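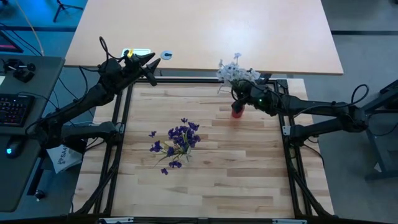

**Ticket 1535: Sold condos keep coming back on the market**
**Opened by:** Elfriede Zaugg, Ansari Realty
**Product:** Resora Listings, with the Oklow feed turned on
**Priority:** High (customer's choice; she first typed "biblical" into the notes field)
**Status:** Closed, with one follow-up

---

**Elfriede Zaugg, 8:12 a.m.**

Good morning. Building C at Jesudetti sold out in June. I know this because I was at the closing table for a fair number of those units and ate the same lemon cookie at all of them. According to Oklow, though, 35 of them are "Available now" and one is "New today!"

I mark them sold in Resora. They stay sold all afternoon. Overnight they change their minds.

I had a call this morning from a man who wanted to tour 485. The owners of 485 are living in it. They've hung curtains.

**Saqib Farooqui, Resora Support, 8:40 a.m.**

Hi Elfriede, sorry about this. Could you tell me:

- whether the units show as Sold or Available inside Resora when you log in first thing
- whether anyone else at Ansari edits the Jesudetti listings
- whether you've tried clearing your browser cache

**Elfriede Zaugg, 8:51 a.m.**

1. Available. All of them, with last year's prices, which I would love to have back on my own mortgage.
2. Mahmoud Helmy edits them, but he's been out since before this started and he swears he isn't doing it in his sleep.
3. I cleared the cache. The man still wants to tour 485.

**Saqib Farooqui, 9:30 a.m.**

Fair enough on the cache. I can see the change history for 485 now. Every night at 2:05 a.m. the status goes from Sold to Available, and the user shown is "M. Helmy (import)". So it's a scheduled import running under his login. Do you know of a spreadsheet he might have linked to the account?

**Elfriede Zaugg, 9:44 a.m.**

I know of a great many spreadsheets. Mahmoud has one for the coffee.

**Mahmoud Helmy, 10:20 a.m.**

Copied in by Elfriede. There was a price sheet for Building C that I linked back when the developer was changing prices every week. I moved it to a folder called OLD DO NOT USE. I assumed Resora could read.

**Saqib Farooqui, 10:35 a.m.**

It follows the file and doesn't look at the folder name, I'm afraid. Steps to unlink:

1. Settings > Data Sources > Scheduled Imports
2. Find the Building C sheet and click Pause
3. Click Remove link
4. Go to Listings, filter by Building C, select all, set status to Sold
5. Under Feeds > Oklow, click Send full update

**Mahmoud Helmy, 11:02 a.m.**

Step 3 is grayed out.

**Saqib Farooqui, 11:10 a.m.**

Only the account owner can remove a link. Your account owner is listed as Kamran Chaudhry.

**Elfriede Zaugg, 11:13 a.m.**

Kamran retired. He has a boat now. I'll try him at lunch.

**Kamran Chaudhry, 1:26 p.m.**

I have no idea what my password is. Please give the whole thing to Elfriede with my blessing. Is 485 the one with the lake view? What are they asking?

**Elfriede Zaugg, 1:28 p.m.**

It's SOLD, Kamran.

**Saqib Farooqui, 1:50 p.m.**

Passing to Iason for the ownership transfer.

**Iason Balaskas, Resora Accounts, 2:31 p.m.**

Transfer done, using Kamran's reply above and the confirmation he sent from his email on file. Elfriede, please log out and back in. Remove link should be clickable.

**Elfriede Zaugg, 2:47 p.m.**

It was. I clicked it with some feeling. All of Building C is set to Sold and the full update is sent. Oklow still says Available.

**Saqib Farooqui, 2:55 p.m.**

Oklow can take up to 8 hours to show a full update. I'd leave it alone until tomorrow, and please don't send the update again in the meantime. It puts you at the back of their line.

**Elfriede Zaugg, 2:56 p.m.**

How far back does it put me if I've already done it twice?

**Saqib Farooqui, 3:04 p.m.**

The back. The clock starts from the last one.

---

*Next day*

**Elfriede Zaugg, 8:05 a.m.**

Sold in Resora, sold on Oklow, nothing in the history at 2:05. The "New today!" badge is still on one unit, 112.

**Saqib Farooqui, 8:33 a.m.**

The badge is kept on Oklow's side. I've sent them a removal request and opened a follow-up ticket under your name. Closing this one.

**Internal note, S. Farooqui:** Import ran under the login of a user who wasn't working at the time, and the customer got no notice of the changes. Asked for a warning whenever a scheduled import moves a listing out of Sold. Iason is checking for other accounts with a retired owner.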